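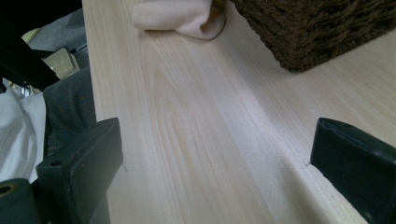 Light-colored board with cathedral grain, Building 3 wood storage.

Workshop and Storage Area Safety Inspection
Site: Buneo Joinery Training Center, Building 3
Date of inspection: Friday, February 26, 2021
Inspector: Bhupendra Ahuja
Accompanied by: Vikas Dhillon, Workshop Supervisor
Ratings: S (satisfactory), A (action required), N/A (not applicable)

Section 1. Exits and Fire Safety

1.1 Exit doors open fully and are unlocked during working hours. S
1.2 Exit signs lit. A
Comment: The sign over the east door was dark. Lamp to be replaced by the supervisor.
1.3 Extinguishers mounted, sealed and within service date. S
Comment: Next annual service falls due in July. Draltia holds the service contract.
1.4 Aisles clear to full marked width. A
Comment: A pallet of hinges from Trendomix had been left in the aisle by the loading door. It was moved during the inspection. Deliveries are to be signed for and put away the same day.
1.5 Fire drill held within the past 12 months. S

Section 2. Dust and Air

2.1 Extraction running at the table saw, planer and both sanders. S
2.2 Collection bags below the fill line. A
Comment: The bag at the second sander was over the line. Staff are reminded that bags are changed at the end of the shift in which the line is reached.
2.3 No dry sweeping of fine dust. S
2.4 Respirator log up to date. A
Comment: No entry for Khurram Swati after his January fit test. Record to be located or the test repeated.

Section 3. Lumber Storage

3.1 Racks anchored to the wall and load limits posted. S
Comment: The posted limit is 399 pounds per arm. The label on the lowest arm is worn and should be reprinted.
3.2 Long stock stored flat, with ends inside the rack line. S
3.3 Finished and unfinished stock kept apart. S
3.4 Offcut bin emptied weekly. S

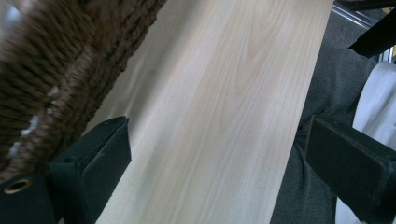
Section 4. Electrical and First Aid

4.1 Cords free of cuts and taped repairs. A
Comment: One extension cord removed from service and tagged.
4.2 Breaker panel accessible and circuits labeled. S
4.3 First aid kit complete. A
Comment: The Bansal wall kit is short of eye wash. Shivam Singhal to reorder.
4.4 Injury log reviewed. S
4.5 Forklift charging station. N/A

Items rated A are to be closed within 9 working days and reported in writing to Osian Meredith, Facilities Office.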